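# About Jistiseck

Jistiseck tunes, repairs and rents out musical instruments for schools. We work with public and private schools, after-school programs and a small number of community music centers. We do not sell instruments to individuals, and we do not teach.

## What we do

The rental pool holds 433 instruments. Most are three-quarter and full-size guitars, ukuleles and student violins. Each one has a service card that lists string changes, fret work, crack repairs and the date of its last humidity check. The card stays with the instrument for its whole service life, including after transfer between schools.

Repair work is split into two levels. Level one covers strings, tuners, bridge pins, nut slots and cleaning, and is normally completed at the school. Level two covers neck resets, brace repairs and refretting. These jobs go to the Dogbe shop, where temperature and humidity are controlled and logged.

Nylon-string instruments are restrung once per school year. Steel strings are changed twice. Schools with heavier use can ask for a shorter interval, and the contract price is adjusted to match.

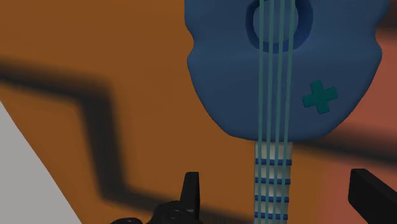 Setup follows a written standard. String height is measured at the twelfth fret with the instrument tuned to pitch, and neck relief is checked with a straightedge before any change is made at the saddle. Instruments for players under eight are set slightly lower, within the limit where buzzing starts. The standard was written by Zuweira Appiah, head of repair, and was last revised in August.

## How we are organized

Mohammed-Awal Sarpong started the company after working as a string repairer for a school district. He now handles contracts and purchasing. Appiah runs the Dogbe shop and trains new technicians. Training takes 20 weeks and ends with a supervised setup of six instruments, all measured against the standard.

Scheduling and inventory run on Grulto, our in-house system. School staff can use it to report a fault, request a swap or print a list of what is currently on loan. Last year it recorded 2311 service visits and repairs - string changes are logged separately.

## Prirkik cases

We also make a padded case under the name Prirkik. It was designed for storage on open classroom shelving, with a flat base and a label window on the narrow end. Cases are supplied with all rentals and can be ordered separately by schools that own their instruments. Replacement zippers and straps are kept in stock.

## Working with us

New contracts start with an inspection of the school's existing instruments. The inspection report gives the condition of each instrument and a repair estimate. Instruments that would cost more to repair than to replace are marked, and the school decides what happens to them.

Contracts run for one school year. Requests for the fall term should reach the office before the end of the spring term, as summer shop time is assigned in order of receipt.

Page last updated 12 May 2025.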